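Handout 8: Sorting a Mixed Tabletop
Trevcombe Workshop Skills, N. Asfaw

Last session we did drawers, and I promised you it would get easier. It doesn't. A tabletop has no sides, so things arrive on it from every direction and stay until somebody needs to eat there. Our working case is a bench with a roll of tape, a green circuit board, a clear storage box and a lime-green ring with holes in it, all of which have a perfectly good claim to be there. 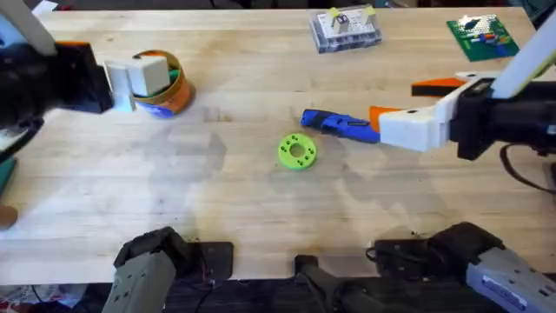

Should you sort by what a thing is made of or by what it is for?
By what it is for, unless you plan to melt it down.

The Hirvonen rule (reading pack, p. 55) says that anything without a use goes in the "pending" tray. Students love this tray. Empty it by December or I will.

Containers come next. A clear box with a lid suits small parts. An open one suits longer pieces, which will stick out and look untidy - let them. Labels go on the front, in words your colleagues would use.
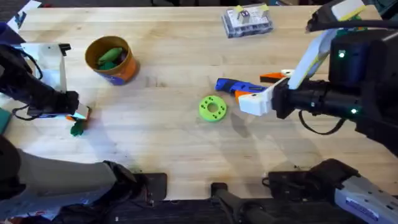

Fig. 2. Lidded box for small parts, open container for long pieces.

For next time: read Gosimitz, chapter 3, and sort one surface at home. Keep it to 328 words. Last year's longest ran to 780, mostly about a sister.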